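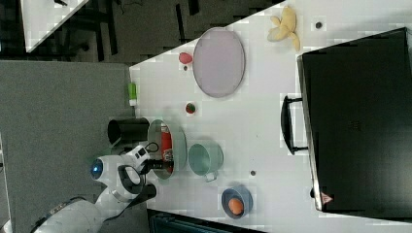 Red can on its side in a pale green tray, black cup beside it.

Parents' Circle, Friday, 7 p.m., upstairs room
Chair: Antonina Melnychuk. Minutes: Khrystyna-Mariia Tymoshchuk, who was last to sit down.

1. Last minutes. Approved, once the word "squabble" had been changed to "exchange of views."

2. Lent and the children. Antonina asked what we can fairly expect of an eight-year-old. Answers ranged from no candy to no complaining. The second was felt to be beyond most of the adults. Agreed: each child picks one thing to give up, and parents may suggest but not appoint. Giving up homework will not be accepted this year.

3. Family retreat at Putero. 36 people signed up, 25 paid. The house sleeps 55, so there is room for the undecided, who are asked to decide. Mr. Kostiuk will drive the van again. Mrs. Wornari asked whether he would also stop for restrooms again. He said he would consider it.

4. Phones during prayers. Long discussion, interrupted by two phones. No rule adopted. A basket will be left by the door and consciences may do the rest.

5. Bedtime prayers. Several families report that the list of people to be blessed now includes every pet on the street. Antonina thinks this is healthy. Parents of slow talkers asked for guidance and got sympathy.

6. Money. $88 in the envelope.

7. Any other business. Somebody's casserole dish is still in the kitchen from June. It has been washed twice.

Closed with a prayer, 8:55 p.m.

3 shares | 0 comments
Contact the Parents' Circle | © Parents' Circle | Back to top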